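FOR RELEASE December 1, 2018

Fondudlow Maltings to Supply Dehusked Black Malt from Bumside Plant

Zevonar roasted barley malt rated at 872 EBC, available to breweries and distributors from January

BUMSIDE – Fondudlow Maltings will begin commercial supply of Zevonar, a dehusked black malt made from two-row spring barley, in January. The malt is intended for stouts, porters, dark lagers and for colour correction in paler beers where a conventional black malt would add too much astringency. It will be packed whole or milled in 20 kg bags and, for larger breweries, in bulk totes.

Zevonar is produced in a single stream at the Bumside plant. Barley is steeped, germinated and kilned as for a standard pale malt, rested in silo, then passed through an abrasive dehusker ahead of roasting. Most of the husk is removed at that stage. The remaining kernel is conditioned with a small water addition, held until the moisture is even through the endosperm, and roasted in a Grabner drum fitted with indirect heating and a water quench.
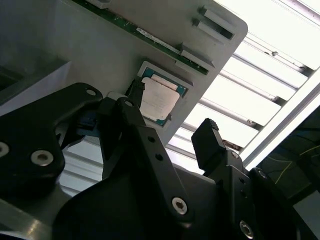
Colour development in a black malt happens late in the roast and quickly, and the end point has to be called on a sample drawn from the drum. At Bumside each draw is cooled, ground, pressed into a shallow square tablet and read by reflectance before the quench is opened. The tablet has to lie flat in its holder. It sits much as the processor in the photo sits in its recessed socket, with a narrow border showing around the raised face, so that the reading head meets the pressed surface and never the edge. A tilted tablet reads darker than it is, and the roast would be stopped early.

Reflectance readings are used for process control only. The colour stated on the certificate of analysis is measured on laboratory wort, by spectrophotometer, after filtration and dilution. The two methods are reconciled for every lot, and the reconciliation is kept with the retained sample.

"The difficulty with dark malt has always been the spread inside a lot," said Arnout Geerts, technical manager at Fondudlow Maltings. "An average can be on target while the kernels behind it run from brown to carbon. We spent most of the trial period on kernel-to-kernel variation, and the specification now includes a limit for it."

Specification

Product: Zevonar dehusked roasted barley malt
Raw material: two-row spring malting barley
Colour: 872 EBC, laboratory wort
Moisture: 4% maximum
Foreign matter: nil by visual inspection
Enzyme activity: none
Packaging: 20 kg multiwall bag with liner, bulk tote on request
Storage: cool, dry, off the floor, away from strong odours

Extract, pH contribution and residual husk are reported by lot on the certificate of analysis. Fondudlow Maltings does not publish typical values for these, as the first season's lots come from a single growing area and would not represent later production.

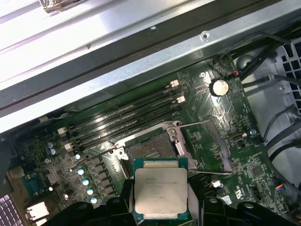 Removing the husk before roasting has three practical effects in the brewhouse. Polyphenol extraction from the dark portion of the grist is reduced, and with it the dry, ashy finish associated with heavily roasted husk. Colour yield per kilogram rises slightly, the husk having been a poor contributor. Against this, the malt brings no filter material of its own, and a grist with a large dark fraction will lean more heavily on the base malt for bed structure.

Pilot brews were carried out over two seasons on the maltings' own brewhouse. A dry stout, a robust porter and a schwarzbier were each brewed with Zevonar and again with a conventional black malt at matched wort colour. Runoff times in the schwarzbier and porter were unchanged. In the dry stout, which also carried flaked barley, runoff was slower with the dehusked malt, and rice hulls were added to the later batches to bring it back to the usual rate.

Sensory results followed the expected pattern. The tasting panel scored the Zevonar beers lower for astringency and burnt character, and higher for cocoa and light coffee. In the dry stout, part of the panel preferred the conventional malt, describing the Zevonar version as too soft for the style. Brewers who rely on roasted barley for a sharp finish may wish to keep a portion of it and use Zevonar for the balance of the colour.

Recommended use is up to 4% of the grist in stouts and porters and up to 2% in dark lagers. Colour correction in amber and red styles needs much smaller additions, which are best worked out from the certificate value of the lot in hand. The malt may be mashed in with the remainder of the grist, held back and added at the top of the bed before sparging, or cold-steeped separately. Late addition lowers acidity pickup in the mash and is suggested for breweries on soft water – the drop in mash pH from dark malt is most noticeable where carbonate is low. 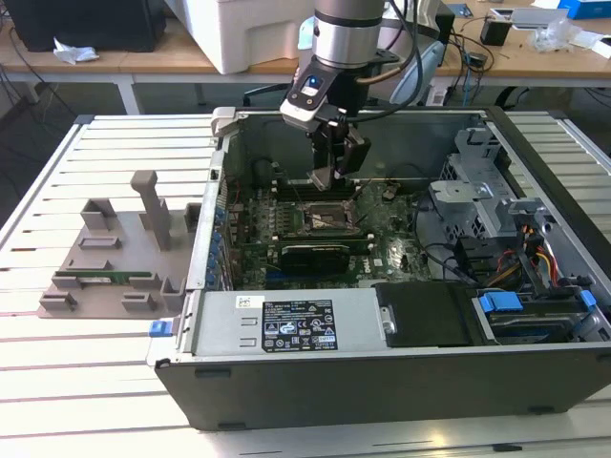

Can Zevonar be milled together with the base malt?

Milling it in the same pass is acceptable for most two-roll and four-roll mills. Dehusked black malt is brittle and somewhat smaller than pale malt, so it will break into finer particles at a given gap. Where the dark fraction is high, a separate pass at a wider setting will keep flour down. Pre-milled product is crushed at Bumside to a coarse grade and should be used promptly once the bag is opened.

Does the malt need to be converted?

Roasting leaves the malt without enzymes and with its starch already heavily degraded. It contributes colour, flavour and a moderate amount of extract without a conversion rest. Any remaining starch will be handled by the enzymes of the base malt if the two are mashed together. Cold-steeped liquor should be added to the kettle early enough to be boiled.

How does it behave in kettle-soured or low-pH beers?

Wort colour shifts slightly toward red as pH falls. The change is small at the recommended rates and is similar to that seen with other black malts. Trial quantities are advised before a recipe is fixed.

Is it suitable for distilling?

The maltings has released Zevonar for brewing only at this stage. Distillers wishing to run trials may ask for technical samples, which are supplied with the same certificate as commercial lots.

Lot traceability

Every bag carries a lot code, a pack date and the colour value of that lot. The lot code identifies the barley intake, the kilning batch and the roast. Where a tote has been filled from more than one roast, each roast is listed on the accompanying certificate. No blending is carried out between lots of different crop years.

A retained sample is kept sealed at the plant for the shelf life of the lot. Customers querying a colour result are asked to send a portion of the malt in its original packaging along with their own method, including grind setting and filter grade, as these account for most differences between laboratories.
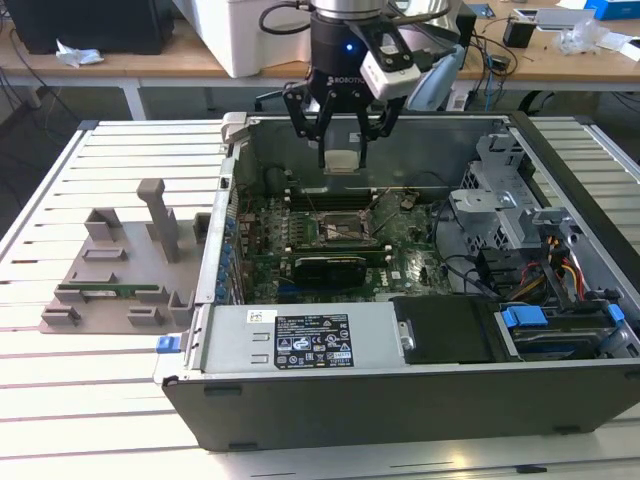

Shelf life is set at 20 months for whole malt in unopened bags. Milled malt has a shorter life, printed on the bag. Dark malts lose aroma before they lose colour, and a lot near the end of its life will usually still meet the colour specification while giving a flatter beer. Breweries using Zevonar chiefly for colour can disregard this. Those using it for flavour should order in quantities that will be used within a season.

The Grabner drum was installed alongside the plant's existing roasting line, which continues to produce chocolate malt, crystal malt and conventional black malt. There is no change to the specification of those products. Exhaust from the new drum passes through a cyclone and an afterburner, and heat recovered from the afterburner is returned to the conditioning air. Husk removed ahead of roasting is pelleted and sold as stock feed together with the plant's rootlets and screenings.

"Dehusking first means we are not paying to burn husk, and the smoke load on the afterburner is lower," said Geerts. "It also means more handling at the front end, and the kernels have to be treated gently between the dehusker and the drum. Broken kernels roast faster than whole ones. A screen ahead of the drum takes them out."

Screened-out brokens go to feed with the husk and are not recovered into any malt product.

Availability

Orders for whole and milled Zevonar are open now, with first dispatch from Bumside in January. The minimum order for bagged malt is one pallet when ordered direct. Smaller quantities will be available through distributors carrying the Fondudlow Maltings specialty range. Bulk totes are filled to order and require a longer lead time, which is confirmed when the order is accepted.

Technical samples, certificates of analysis for the first lots and the full pilot brewing report may be requested from the maltings. The report includes grist composition, mash schedules, runoff records and panel scores for each of the paired brews.

About Fondudlow Maltings

Fondudlow Maltings produces base, kilned and roasted malts for brewers at its plant in Bumside. Its range includes pale, Vienna and Munich malts, crystal malts in several colour grades, and roasted malts in whole and milled form.

Media and technical contact

Arnout Geerts
Technical Manager
Fondudlow Maltings, Bumside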